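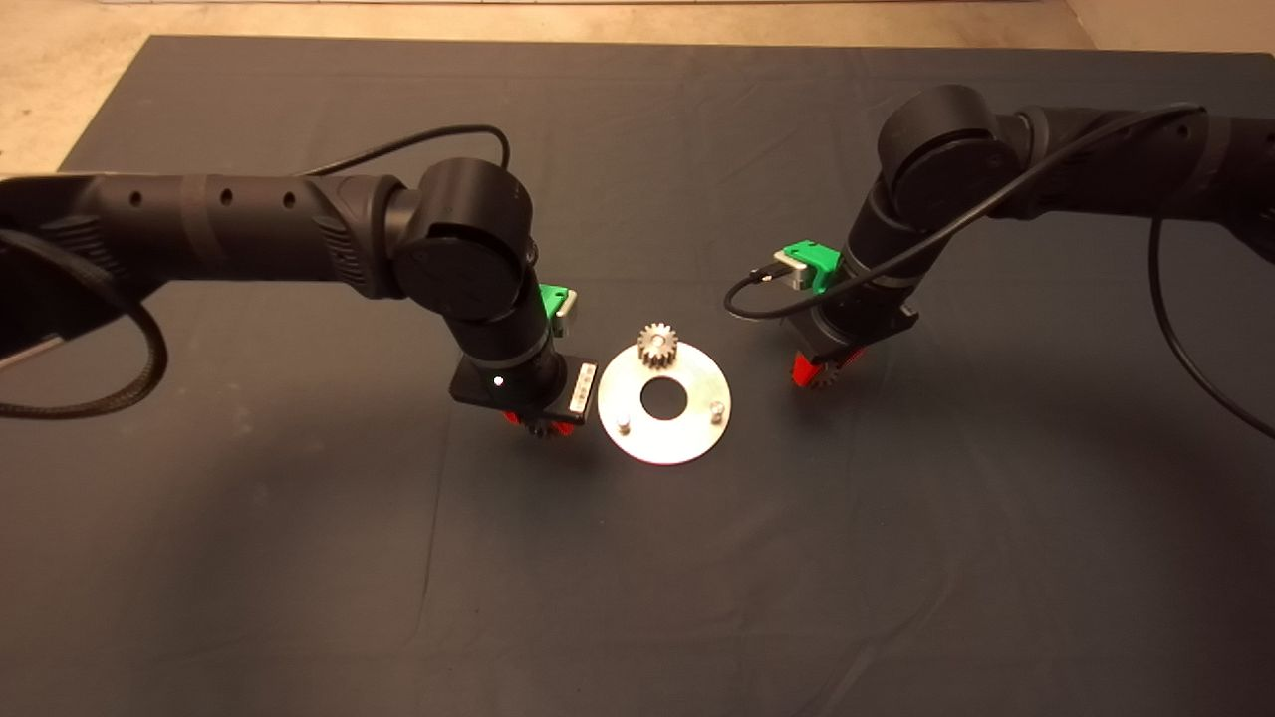

Haltholm is a drama film directed by Valtteri Harju from a screenplay by Petronella Mokoena. It was produced by Pelkonen and runs in two parts separated by an on-screen title card. The dialogue is in Finnish and English.

Plot
Bianka (Bianka Csonka), a land surveyor, is sent to the island of Haltholm in July to redraw the boundary between two farms. The owner of the larger farm, Aaro (Tapio Rantala), refuses to sign the old map. While checking the stone markers, Bianka finds that 10 of them have been moved. The second part takes place six years later – after the sale of both farms – and follows her return to the island as a witness in a court case.

Production
Mokoena wrote the first draft as a stage play with a cast of six. Harju removed two of the characters and moved most of the action outdoors. Filming took place on the coast near Girkine, with interiors built in a former grain store. The cinematographer, Dorian Perrin, used natural light for all daytime exteriors. The score is limited to solo cello and is absent from the first part.

Release
The film opened at a single theater with 400 seats and was later distributed by Altent. A home video edition followed, limited to 2000 copies. It includes a deleted scene set on the ferry and a commentary track by Harju and Perrin. The version shown on television is roughly 10 minutes shorter and omits the title card.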